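Small Timber Cabinets: Doors, Drawer and Open Top

Workshop and household notes, Lenetby
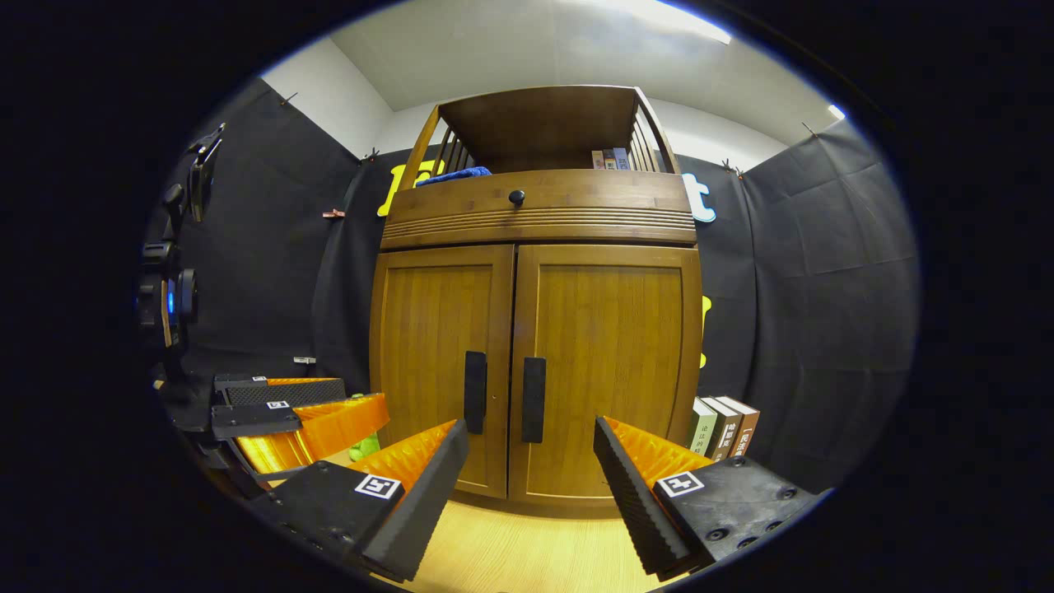 Which part of a small cabinet should be adjusted first when the doors no longer meet evenly?

Level the carcass before touching the hinges. A cabinet standing on an uneven floor racks slightly, and the opening goes out of square. Doors that were hung correctly will then show a tapered gap at the centre seam. Hinge adjustment on a racked carcass has to be undone once the cabinet is moved.

The notes below apply to the common two-door cabinet with a full-width drawer above the doors and an open compartment on top.

Levelling

Remove the contents first. Place a spirit level across the top from left to right, then from front to back. Pack the low corner with hard plastic shims. Cardboard compresses within a few weeks and folded paper is worse. Check the diagonals of the door opening with a tape. If the two measurements agree within 2 mm, leave it alone.

On carpet, allow the cabinet to settle under load overnight and check again in the morning.

Door seam

An even gap of 2 to 3 mm is suitable for most timber doors. Where cup hinges are fitted, the side screw moves the door left or right and the rear screw moves it in or out. Height is set at the mounting plate. Turn each screw a quarter turn at a time and close both doors before judging the result.

Butt hinges have no adjustment. A door that sits proud on the hinge side usually needs a deeper recess, and one that springs open needs a strip of thin card behind the leaf. If the screw holes are worn, glue in a hardwood plug, leave it for 24 hours and drill a fresh pilot hole. Matchsticks will do for a light door.

Doors that bind only in humid weather should not be planed in February. Wait until conditions are drier and see how much of the problem remains.

Handles

Vertical handles placed either side of a seam show any height error clearly. Make a drilling jig from scrap ply with a stop along the bottom edge, drill the left door, flip the jig and drill the right. Clamp a waste block behind the panel to prevent breakout.

Tighten handle screws by hand. Over-tightening crushes the fibres under the screw head and the handle works loose again. Dark handles show hand cream and cooking grease; wipe with a damp cloth and a drop of dishwashing liquid, then dry.

Drawer front

A wide drawer with a single central knob should be opened with a straight pull. If it catches on one side, rub the runners with plain candle wax. Avoid spray oils on timber, as they collect dust and soften some finishes.

Grooved decoration holds dust in lines. Use a soft 25 mm paintbrush, working along the grooves, with the vacuum nozzle held just below. A cloth pushes the dust into the corners. For sticky residue, use a cotton bud barely moistened with warm soapy water, and follow with a dry one.

Recessed panels

Dust gathers on the lower ledge of the raised border. Brush it out before wiping. Many solid panels float in the frame so that they can move with the seasons, and for that reason glue, filler or caulk should be kept out of the joint. A narrow unfinished line at the edge of a panel in winter is shrinkage. Touch it in with matching stain while it is exposed.

Open top compartment

Side railings made of spindles are light work and are not lifting points. Carry the cabinet by its base, with the drawer removed and the doors taped shut with low-tack tape.

Stand books upright at one end with the heaviest against the most solid support. Folded linen can fill the other end, but wash and dry it fully beforehand. Damp cloth left on a waxed surface can raise a pale mark by the next day.

Loose spindles should be glued early. Work PVA into the socket with a toothpick, rotate the spindle to spread it and wipe off the excess with a damp rag. Hold with a light strap for an hour.

Finish repairs

For shallow scratches, sand along the grain with 400 grit, remove the dust and apply a thin coat of matching finish. Test inside a door first. Bamboo veneers are often thin, so stop as soon as the scratch softens.

Notes by Brayden Carrier. Last revised in March.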